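Noise in the Shared Study Rooms at Starnholm Hall
Term project report, Intro to Building Acoustics
Group 3, final version (June)

1. What we set out to do

Starnholm Hall has two group study rooms on the ground floor and people complain about both. Too loud, can't hear the person across from you, can hear everything from the hallway. We wanted to find out if the complaints match anything you can measure, and if something cheap would help. Budget was basically nothing. We had the term.

Questions at the start:
Is the problem noise coming in, or the room itself being too echoey?
Does it change with time of day?
Would soft panels make a difference people notice?

The third one turned out to be most of the work.

2. Background, short version

Reverberation time is how long a sound takes to drop 60 dB after the source stops. Usually written RT60. In a small room you almost never get a clean 60 dB drop above the background, so you measure a smaller drop and extrapolate. We used a 20 dB drop and multiplied by three (T20 method).

Hard surfaces reflect, soft and porous ones absorb. Study rooms are mostly hard. Painted walls, glass door, vinyl floor. Sabine's formula says RT goes up with volume and down with total absorption, which assumes the sound is spread evenly through the room. In a small box it isnt really, more on that in section 6.

Background noise is a separate issue from reverberation but the two get mixed up by users. Someone who says "it's noisy" may mean the fan, or may mean four people talking and the room smearing it all together. We tried to keep these apart in the survey and only half managed.

3. Rooms and setup

Room A is the smaller one, next to the stairs. Room B is longer with a window on the short side. Same ceiling tile in both, and the tile is the old mineral kind, painted over at least once. Painting it over closes up the pores, so it likely absorbs less than it did new. We couldn't find a data sheet.

Meter: a Kasell handheld, borrowed from the department, A-weighted, slow response for background levels and fast for everything else. Checked with the calibrator before each session, except one, see section 6. Impulse source was balloons. The Agyeman guide we were given in class recommends a starter pistol or a speaker with a sweep, but the first was obviously not going to be allowed and the second was always booked out.

Mic positions: 3 per room, none closer than a meter to a wall. 5 balloon pops at each position. Door shut, vents left on, furniture where we found it.

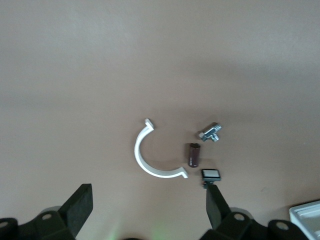
We threw out any pop where somebody walked past the door talking. This happened a lot in Room A. In the end we went back early in the morning, before 7, and redid the whole set. Those are the numbers we used. The afternoon set is only in the appendix.

For background noise we logged ten minutes at a time, morning, noon and late afternoon, rooms unoccupied. For occupied levels we asked people using the room if we could leave the meter on the table. Most said yes. They also got quieter as soon as it was on the table, which is a problem we did not solve.

4. Survey

Paper slips by the doors plus a link. 441 responses after we took out the blanks and the joke ones. Questions were kept really simple - how easy was it to hear your group, how much did outside noise bother you, would you use the room again.

What came out:
Room B scored worse for hearing your own group.
Room A scored worse for outside noise. By a lot.
People who came in the evening were happier with both.
Comments mention the hand dryer in the restroom next to Room A more than anything else. We had not thought of the hand dryer at all.

We should of asked group size. A pair working quietly and a group of six are not using the same room in any useful sense, and we have no way to split them now.

5. Panels

We made 2 test panels for Room B. Wood frame, mineral wool batts, old cotton bedsheet stretched over the front. Prilitz sells finished ones but the price for even one was past what we had. Ours are ugly. They are also heavy, heavier then we planned, so hanging them was out and we stood them on the floor against the long wall, tilted back a little.

Same mic positions, same number of pops, same time of morning.

Result: RT went down at the mid and high bands, clearly enough that you could hear it on the pops without looking at the meter. Below 250 Hz, no change we would trust. This is what you'd expect from thin panels close to a wall. An air gap behind would push the effect lower, and if we had more time we would have tried spacing them out from the wall in steps. 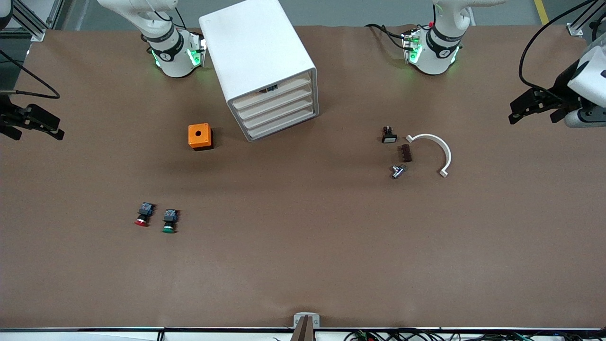 Then we left the panels up and put out a second batch of slips. Hearing your own group improved. Outside noise didn't, and there's no reason it should, since the panels do nothing for sound coming through the door. One person wrote that the sheets looked like a hospital. Fair.

6. Problems and things we'd change

Forgot to calibrate before one noon session. The reading after was fine but we can't prove the one before was, so those levels are marked in the table.

Balloons vary. Different sizes, different bang, weak at low frequency. Probably half the reason our low band results jump around. Next time book the speaker in the first week.

Sabine assumes a diffuse field. Room A is too small for that below maybe 300 Hz. We calculated it anyway for comparison and it came out lower than measured in both rooms. The painted ceiling tile could explain part of it, we used the textbook value for clean tile.

The before and after slips were not the same people. And the after batch was closer to exams so the crowd was probably quieter anyway.

7. Recommendations

Room A: door seal first. There is a gap at the bottom you can slide a notebook through. Panels would be wasted money until thats fixed. Ask facilities about the hand dryer.

Room B: absorption on the long wall, thicker than ours, with an air gap. Put it at seated head height.

Both rooms: do not paint the ceiling again.

Appendix has the raw levels, the afternoon pops from Room A and a scan of the survey slip. Panel drawings are in the shared folder, measurements in inches.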